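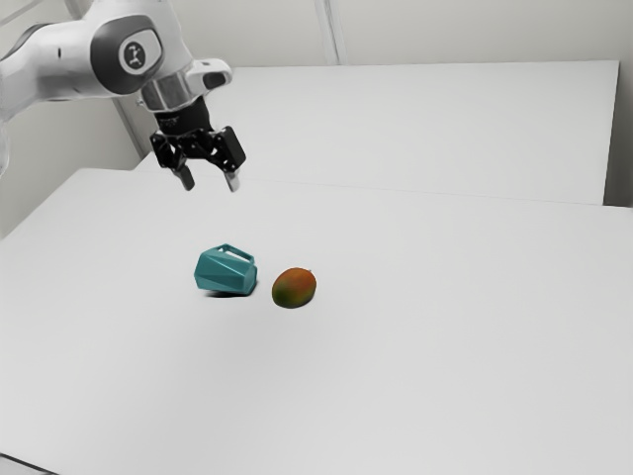
Najwa Shboul would rather the word "standard" were left out of it. A standard, in her view, is something an outside body can audit, and what Dorkatura published in July is a house rule for simulated pick-and-place trials.

Home | Articles | Interviews | Standards | Contact

Print this page | E-mail this page

Khalil Haddad, who wrote most of the rule, accepts the point. "It is a house rule. But it has numbered clauses, and people get their runs rejected under it, so it needs to be written as carefully as a standard."

The text grew out of a review of 3592 simulated runs, of which 364 could not be repeated from their own records. In most of those, Haddad says, the start pose of the arm had not been logged. "People logged the objects and the task. They assumed the arm always started from home."

Clause 3 now requires the joint positions, the gripper opening and the pose of every loose object to be written to the record before the first motion command. A run without them is marked void, whatever its result.
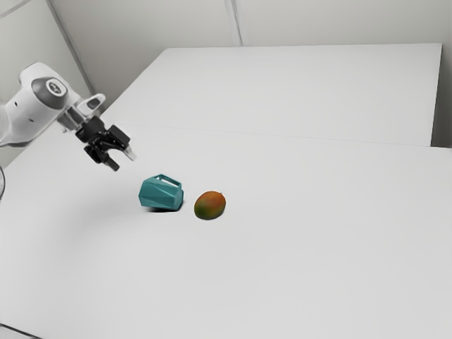
The clause on clearance caused more argument. Haddad's first draft set one minimum height for the fingertips during any sideways move. Gebremedhin Gidey objected that a single height penalises low objects and is still unsafe for tall ones. The adopted wording measures clearance from the highest point of any object along the path — including objects that are not part of the task.

"That last part matters," Haddad says. "A planner that only knows about its target will knock over whatever stands next to it."

Contact is treated separately. Touching an object other than the target counts as a fault, even if nothing moves. Haddad admits that this is stricter than many users want. "In simulation a light touch costs nothing. On a real cell it may mean a stop and a reset."

The rule does not cover grip force. Haddad does not trust simulated friction on soft or uneven items such as fruit, and he expects that section to wait until Lerunska has finished its bench tests. Until then, force values may be recorded but may not be used to pass or fail a run.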